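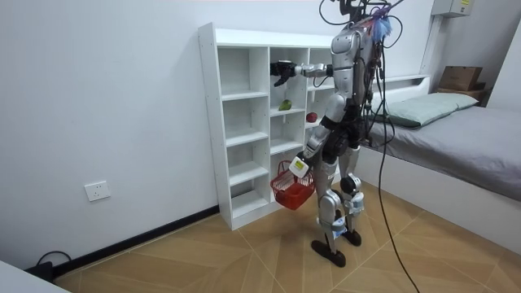 Fetching practice at the cubby shelf, basket in the right hand.

About Bristcombe

Hi, and thanks for clicking through to the page most people skip! I run Bristcombe, which is a very small company that helps other fairly small companies, schools and labs figure out how to pay for robots. I don't build them and I don't sell them. I sit down with you (at your table or over a call, whichever is easier) and we work out what you want the machine to do, what it's going to cost you from the first invoice to the last, and whether this is the year to buy it or the year to save up.

I say "we" on the rest of the site out of habit. Mostly it's me, plus a part-time bookkeeper and whoever I can talk into checking a floor plan.

How I got into this

I used to be a purchasing manager for a company that packed kitchen goods. One spring the owners came back from a trade show very excited, and by the end of that month I had a robot arm on order and no budget line for anything that went with it. There was no gripper in the quote. There was no guarding in the quote either, and the outlet we'd planned to use was on the same circuit as the break room microwave. I spent most of that summer writing purchase orders for things that should have been on the first one, and every single one of them needed somebody's signature and a little speech.

The arm was fine, by the way. It's probably still running. But I kept a list of everything we'd missed, and I started passing it along to people at other companies who asked how it had gone, and after a while I was getting calls from folks I'd never met who had a copy of a copy of my list. So I left and set up on my own, in two rooms upstairs in the Sorensen building in Trallitz. I'm still there. The stairs are steep and the coffee is decent.

What I do all day

Most of my work comes down to a planning job that goes in three rounds. We talk first, and I ask a lot of questions that may not sound like they're about robots at all. Who unlocks in the morning? Where does the mop bucket live? What happened to the last big thing you bought? Then I go away and build you a budget. Then we go through it line by line, you tell me which parts are impossible, and I do it again.

A normal budget from me has the machine itself, obviously, and then the stuff around it: hands or grippers and spare ones, batteries or power, cables, a computer that can keep up, network, shipping both ways in case something has to go back, insurance, training hours, floor work, furniture, and a line for things that get broken while people are learning. I'm stubborn about that last line. People try to take it out every time and I put it back every time.

I also do quote reading. You send me the quotes you've collected and I lay them side by side so they can be compared, which is harder than it should be, because one seller will put support in the price and another will put it on page nine in small type. This is a flat fee and I can usually turn it around in a week, or a bit longer in October when everybody seems to discover they have money left over.

The shelf question

Everybody wants to talk about the robot. I want to talk about the shelf! If you're planning for anything that picks things up and puts them in a basket - groceries, parts, library returns, whatever - then the furniture it works with is part of the equipment, and it needs its own line in the plan. Open cubbies are a good place to start. They're easy to buy, they're easy to replace, and you can make the job harder or easier just by moving an item from one compartment to another. A pear lying on its side is a different problem from an apple. A cubby with walls close on both sides is a different problem from an open tabletop, and a low shelf is different from a high one for any machine with knees.

So in my budgets you'll see shelving, and a few baskets, and a line for produce. Yes, real line items for fruit. If you use the real thing it goes soft and you buy it again, and if you use the plastic kind you pay once but you may want a few sizes and shapes. Either is fine with me. I just want it written down before someone starts paying for pears out of petty cash. 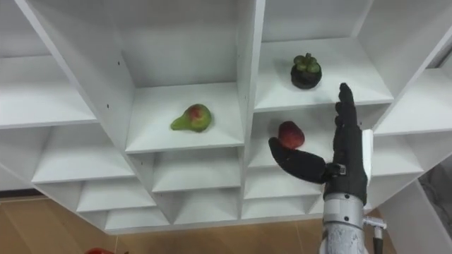 The other thing I ask about is the hand. A hand with fingers and a thumb costs more than a two-finger gripper, nearly always, and it has more in it that can wear out. Sometimes it's worth every cent, and sometimes a simple gripper would do your whole job and leave you enough for a second set of everything. I like to see a list of the actual objects before anybody decides. Put them on a table, pick each one up yourself, and pay attention to what your own fingers are doing, especially in a tight space where the shelf above is in the way of your knuckles. You'll feel a bit silly. It's the cheapest half hour in the whole project, and it changes people's minds in both directions.

And please think about cables. Where they come down, where they run, what they cross on the way to the wall. I've seen more plans go back for changes over cables and outlets than over anything the robot itself did or didn't do. Measure the room with the furniture still in it. If there's a piece of furniture you're sure will be moved out by then, measure around it anyway.

About that workbook

The list I mentioned grew up and got a name. It's called Flenus, and it's a planning workbook, a plain old spreadsheet with a cover page. (The name came from a typo I liked too much to fix.) It has 27 sections, starting with "What is this for?" and ending with what you'll do with the equipment when you're finished with it. Under those there are 1,091 lines, and before you close this tab, no, you won't need them all. A small lab buying one machine will fill in maybe a tenth of it and gray out the rest. I keep everything in because each line is there thanks to somebody who got a surprise bill, and I'd feel bad deleting their bad afternoon.

Clients get Flenus as part of any planning job, and it's yours to keep and mess with. Schools can ask for it free. I do ask that you send me a note if you find something missing, and people do! The section on freight elevators came entirely from one very annoyed email.

What it costs to work with me

I put prices on the page because I spent years being asked to "reach out for a quote" and it made me grumpy. A full planning job for one machine in one room is $2,676. That covers all the rounds, the budget, the workbook, and one visit if you're within a day's drive of Trallitz. Farther than that, you pay for the travel at cost and I pack my own sandwiches. The first call is 30 minutes and it's free, and I'd say a good share of those calls end with me telling someone to wait a year, or rent, or borrow time on a machine at a school nearby. I'm happy with those calls. Several of those people came back later with a much better idea of what they wanted.

I don't take commissions from sellers, and I don't accept loaner equipment or trips. If a seller is paying for my lunch you'll hear it from me first, and so far that has been one lunch. (It was a wrap.)

Who I work with

Small warehouses, a couple of grocers, teaching labs, a care home group that was thinking hard about fetching and carrying, and research teams who have won a grant and now have to spend it sensibly. The research folks are fun because they'll try anything. The grocers are fun because they'll argue with me about a dollar. If you're a very large company you probably have a department for this already, and they'd probably rather I stayed out of it.

I'm also glad to talk to people who haven't got any money yet. A plan is useful for asking for money, and a budget with the dull parts filled in tends to get taken more seriously than one with a big round number at the bottom. I've helped write the equipment pages of a fair few grant applications, and I've learned to put the justification for each item right next to its price, in normal words, so whoever is reading it late at night doesn't have to flip back and forth.

A few things I'll probably say to you

Buy the spare at the same time as the part. Ask what happens when the seller's support person goes on vacation. Get the delivery door measured by someone who will be there on delivery day. Don't let the first year's budget be the only year you look at, even if the second year is a guess - write the guess down and mark it as one. Keep some floor clear. And if two people in your building have different ideas about what the robot is for, get them in the same room before you sign anything, and invite me if you'd like a third opinion and someone to bring donuts.

Come say hello

The office is upstairs in the Sorensen building, with the entrance on the side by the bike rack. I'm in most weekdays, and on Saturday mornings I keep the door open for anybody who wants to bring a quote or a sketch of a room and talk it over, no booking needed. If the stairs are a problem, ring from the bottom and I'll come down - there's a good bench out front. Otherwise use the contact form, which comes straight to me, and tell me what you're hoping to have picked up, carried or put away. Rough sketches are welcome, and so are photos of your outlets.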